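Grimovlow planner: shelf placement gallery

Stills from the demonstration set used to tune the placement planner, release 2. The set holds 118 episodes, replayed at 40 Hz.

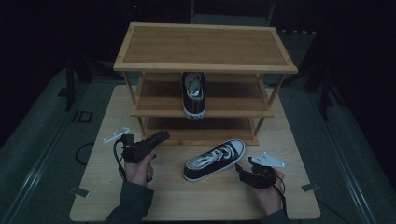

Anoma Bhuiyan asks whether the planner still resamples both gripper tracks to one clock before it segments the grasp. It does - the offset is stored per episode.

Shoe task, one on the middle shelf, one on the tabletop between the grippers. Config key: shelf_pair.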